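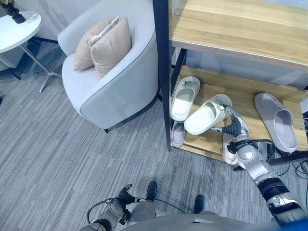

The Cullow reading room grant was meant to answer one question, which is whether people who don't use a library will start using one if you make it more comfortable. Six months in, I can't tell you that they will. The money has been spent mostly as planned and the room is open. Your program notes put a lot of weight on soft seating. I have nothing against a good chair. I just don't think the case for it has been made, and I would like this report to say so before the second payment is decided.

Print this page | E-mail this page

Visits

The door counter gave us 1818 visits for June. The month before the room opened we had no door counter, so the figure has nothing to stand next to. The supplier's sales sheet calls this "a strong baseline." It is a number. It also counts staff, the mail carrier and anyone who steps out to take a phone call and comes back in. I asked Drondel, who put the counter in, whether it could be set to leave out staff. It can, for a yearly fee that was not in the quote. I have not agreed to pay it.

New cards are a better measure and a less cheerful one. We issued 196 in the grant period. The desk did a hand check of the first 100 and found that 30 went to people living at an address where someone already had a card. These may well be new readers, but they are not the households with no link to the library that the application promised to reach.

The Vistorar catalog

Moving our records to Vistorar took up far more staff time than the plan allowed. Large print and audiobooks came across under one heading, and the two had to be pulled apart by hand. Local history is still not right. A search for the town flood brings up plumbing manuals. The vendor has logged this as a "search preference" and wants us to try different words.

I was told at the start that the new system would free up desk hours for outreach. It has not done so yet. Desk staff spent those hours fixing records, and the two outreach visits set for the trailer park were put off and then dropped. I would ask you not to accept the line in the vendor's own summary that says the move is complete.

Evening hours

We kept the room open late twice a week as agreed. The early part of the evening is well used, mainly by high school students and a few people doing job forms. The last hour is close to dead. I raised this in my spring note and was asked to give it more time. I have given it more time. My view is the same, and I would sooner put those wages toward a Saturday morning story hour, which parents have asked for at the desk in so many words.

The Iyamu survey

Iyamu ran the user survey and sent back a handsome report. It says that users are very satisfied. The forms were handed out inside the reading room to people who had already chosen to come in and stay, so I'm not sure what else they were going to say. There was no question about what keeps people away. I asked for one in the draft and it did not make the final version. If there is to be a second round, it should be done at the grocery store and the clinic, or not at all.

One comment in the back pages did strike me as useful. A user wrote that the bus home leaves before the evening session ends. We checked the timetable and it does. That may explain a good part of the last-hour problem, and it cost us nothing to learn.

Spending

Furniture and paint came in under budget. Staff time is over, for the reasons given under the catalog. The printing line has barely been touched. I am asking to move what is left in furniture over to staff time, and I'd like an answer before the next pay period.

What I am asking for

Please hold the decision on a second reading room until we have a full year of card figures to look at. Please let us end the evening session an hour early. Any new survey should come to me in draft, with time to change it.

Receipts and the card check are attached to the paper copy.

Adebayo Garba
Project lead, Cullow
4/10/26

0 comments | 2 shares
Print this page | E-mail this page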